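How to Fluff and Light an Artificial Tree

A tree straight out of the box looks a bit sad, and I love that part, because I know what it's going to look like by dinner time! Set aside an afternoon, put on some music and clear a space wider than you think you need.

Start with the stand. Tighten the bolts before any branches go near it and give the pole a push. If it rocks, turn the stand a little and try again. Then add the bottom section and stop there – don't stack the whole tree yet. Fluffing is so much easier when you can reach right into the middle.

Work from the trunk outward. Pull the first tip straight toward you, then send one left, one right, one up and one slightly down. The tips nearest the pole matter most, and they're the ones people skip. Wear thin gloves if your tree is a prickly one (my Garnstead is gorgeous, and it bites).

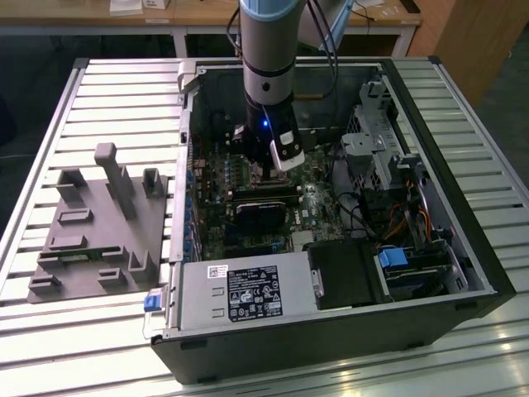
Once the bottom section is full, step back and squint. Gaps show up as dark patches. Fill them by bending a branch sideways from its base, and only then add the next section. My tree has 64 branches in the bottom section alone, so I take a break with cocoa before moving up.

Now the lights. Plug in every string and check it on the floor first. I divide the tree into 4 wedges from top to bottom and light each wedge separately, zigzagging back and forth instead of circling the whole thing. If a string fails in December you only have to undo one wedge, and you never have to pass a bundle of wire behind the tree.

Tuck some of each string deep against the trunk and bring the rest out toward the tips. That in-and-out gives you the glow from inside, and it's my favorite thing about the whole tree. I use the warm white Clarari strings, but any small bulbs will do. Check the tag for how many strings you can join end to end, and stick to it.

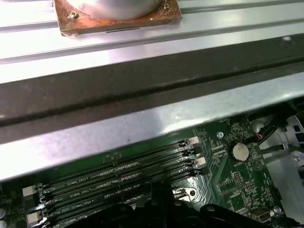
Copper and silver tones together

Ribbon goes on next. Cut it into pieces about 2 feet long, pinch each end and wire it into the branches so the middle puffs out a little. Short pieces are far more forgiving than one long roll! Mutiso makes a wired burlap that holds its shape all season.

Hang your biggest ornaments first, pushed in close to the trunk, then medium ones halfway out. Save the little sparkly ones for the tips. The topper goes on last, with a spare pipe cleaner twisted around its base if it leans.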